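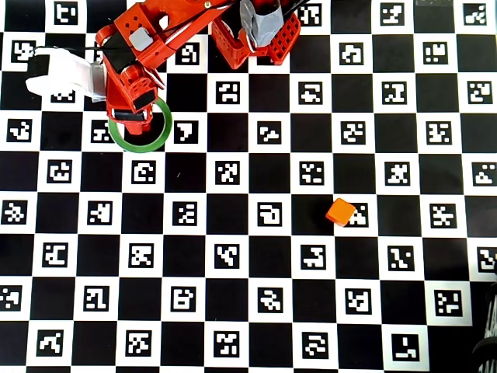
A grid is a set of lines that cross each other to make boxes. One set of lines goes up and down, and the other set goes from side to side. You have probably seen a grid today, perhaps in your maths book, on a window or on the floor of a shop. Some grids are only lines. Others are coloured in, like the black and white squares in the photograph, where every black square has white squares next to it. The white squares in the photograph each have a small blocky pattern inside, and every pattern is different, so you could tell one white square from another even though they are all the same colour. Most grids do not have patterns like that, so people need another way to say which box they mean. Usually they use letters and numbers.

Giving every box a name

Draw a grid with five boxes across and five boxes down. Now write the letters A to E along the bottom, one under each column. Write the numbers 1 to 5 up the left-hand side, one next to each row.

Every box now has a name. The box in the bottom left corner is A1. The box above it is A2. The box in the very middle is C3. You can phone a friend who has drawn the same grid, say "C3", and your friend can put a finger on the right box without seeing your paper.

The words to remember are column and row. A column goes up and down, like a stone column holding up a roof. A row goes from side to side, like a row of seats at the cinema.

You need both parts of the name. If you only say "C", your friend has five boxes to choose from. If you only say "3", there are five boxes again. The box you want is where the column and the row cross.

Grids in games

A chessboard has eight columns and eight rows, which makes 64 squares. Chess players call the columns files and the rows ranks. The files have letters from a to h and the ranks have numbers from 1 to 8. A player can write down a whole game using these names, and somebody else can play the same game again a hundred years later by reading what was written.

The dark and light squares help with seeing. A bishop in chess moves along slanting lines, so it always stays on the colour it started on. On a plain board you would have to look very carefully to check that a bishop was on the right slanting line. With two colours, it is quick.

The game of draughts is played on the same sort of board, but the pieces stay on one colour for the whole game. Half of the squares are never used.

Noughts and crosses is played on a very small grid, with only nine boxes. Crosswords and wordsearches use bigger ones.

Grids on maps

Many maps have a grid printed over them. The lines are not there on the real ground. If you walk across a field you will not find a thin blue line in the grass.

The simplest map grids use a letter and a number, in the same way as our five by five drawing. Street maps often do this. At the back there is a list of streets in alphabetical order, and beside each street is the name of a square. In the street map for Stunness, the list at the back says that Hustis Lane is in D7. You turn to the map, find column D, find row 7, and look inside that square. The square has other streets in it too, but there are far fewer to search through than there are on the whole page. The Stunness list has 431 streets, so it would take a long time to find Hustis Lane by just staring.

Walkers' maps in Britain use numbers for both directions. The numbers that go along the bottom of the map are called eastings. They get bigger as you go east. The numbers that go up the side are called northings. They get bigger as you go north.

You always read the easting first. Lots of people learn it as "along the corridor and up the stairs". If you read them the wrong way round you will end up at a different square, and it might be a long way from the one you wanted.

A four-figure grid reference, such as 2513, takes you to one square on the map. The first two figures, 25, tell you which line to go along to. The last two, 13, tell you which line to go up to. The square you want is above and to the right of the place where those two lines cross. On most British walking maps each square is one kilometre wide on the real ground.

A six-figure reference is more exact. You imagine each square cut into ten thin strips in each direction, and the extra figures tell you which strips to use. It can lead you to a place 100 metres wide, which is close enough to find a car park or a farm.

Grids around the world

The whole Earth has a grid too. The lines that go around the globe from side to side are called lines of latitude. The most famous one is the Equator. The lines that go from the North Pole to the South Pole are called lines of longitude.

The Earth is round, so the boxes in this grid are not all the same shape. Near the Equator they are almost square. Near the poles they become very narrow, and at the poles themselves all the lines of longitude meet at a point. If you have a globe at home or at school, look at it from the top and you will see this.

Flat pictures of grids can be a bit uneven as well. Look again at the photograph. The lines bend slightly near the corners, and the squares close to the bottom and the right look rather narrower than the ones in the middle. You can still follow a row from one side to the other.

Digging with a grid

Archaeologists are people who find out about the past by digging. Before they start, they often mark out the ground in squares using pegs and string. Each square has a number or a name.

When someone finds a piece of pot, they write down which square it came from and how deep it was. Later, when everything has been washed and put in bags, they can draw a plan showing where each piece was lying. If lots of burnt stones came from one square, there may have been a fire there. If lots of broken pots came from another, it may have been a rubbish pit.

Ardalan Shojaei worked on a dig at Plilleck one March, on a farmyard that was in use long ago. His team wrote labels for 805 finds. Most of them were very small bits of pot and bone. In one square they found 79 pieces of the same jug, and the two squares beside it had none. He says the notebook mattered more than the trowel, and that the hardest part was keeping it dry.

Drawing with a grid

Artists have used grids for a very long time. Suppose you have a small drawing of a horse and you want to paint it on a big wall. You draw a grid over the small drawing. Then you draw a grid on the wall with the same number of boxes, but much larger. After that you copy one box at a time.

You only have to think about a little bit of the horse at once. One box might have part of an ear in it, and the next might have nothing but sky. When all the boxes have been copied, the horse should be the right shape. Then the lines can be rubbed out or painted over.

Try it yourself

You will need a small picture that you are allowed to draw on, a pencil, a ruler and a large sheet of paper.

1. Draw lines across your small picture, 1 centimetre apart.
2. Draw lines down it, also 1 centimetre apart.
3. Count the boxes along the top and down the side.
4. Draw a grid on the large paper with the same number of boxes, with the lines 3 centimetres apart.
5. Put letters and numbers along the edges of both grids.
6. Copy box A1, then B1, and carry on until you have finished.

Press lightly when you draw the lines on the large paper.

Words to know

Column: boxes in a line going up and down.
Row: boxes in a line going from side to side.
Easting: a number telling you how far east a place is on a map.
Northing: a number telling you how far north a place is on a map.
Latitude: how far north or south of the Equator a place is.
Longitude: how far east or west a place is.

Last checked 2023-10-22

Comments (4)

Tilly's mum
We did the drawing one with a picture of our cat. The ears came out well. It took most of the afternoon.

Class 4H
We played battleships after reading this because it is a grid game and you did not put it in.

Shokri
My grandad says along the corridor and up the stairs too. I got the numbers the wrong way round in my test so I am going to remember it now.

R. P.
Could you do one about compasses next please? My son has a walking badge to finish.

More to read

How to read the key on a map
What is a scale?
Why is north at the top?
Tiles and shapes that fit together
How crosswords are made
What archaeologists keep in their bags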